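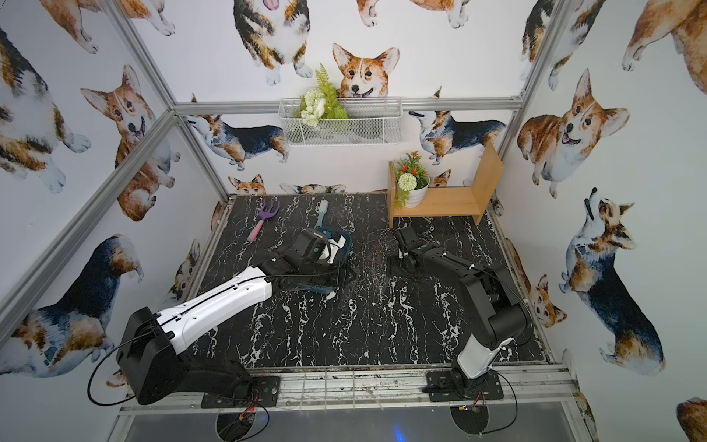
Chapter 3
What Patterned Walls Are Supposed to Do

People who sell wallpaper make large claims for it. A busy print is said to calm a waiting room, make a small office feel bigger, and put customers in a mood to spend. Take walls papered with watercolor-style corgis. A seller will call them cheerful, but a print can be cheerful and change nothing about how anyone behaves near it. The first claim is easy to check by looking. The second needs evidence, and most catalogs offer very little.

The Zinora survey is the one most often quoted. It asked 248 shoppers whether they liked a patterned room, and 43 of them had never been inside the room in question. Liking is also a poor stand-in for buying.

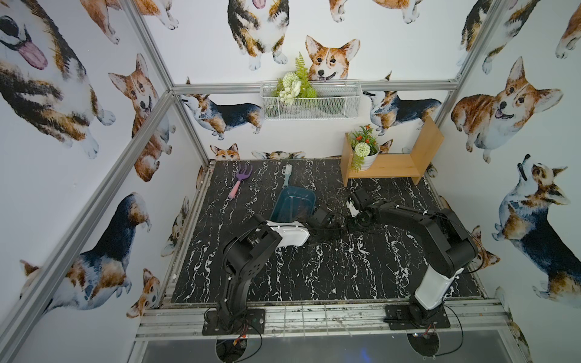
Figure 3.1 Corgi-print wallpaper above a black marble-effect surface with white veins.

Contrast is the next favorite. Pale walls over a dark surface are supposed to "ground" a space, a word the Sitness handbook uses without saying how it could be measured.

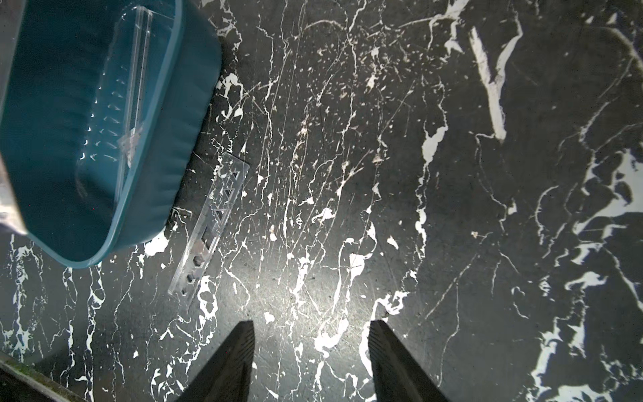 If grounding means that people feel steadier, we should ask them before and after the walls are changed, and keep a second room as it was. The Jirkow study skipped the second room.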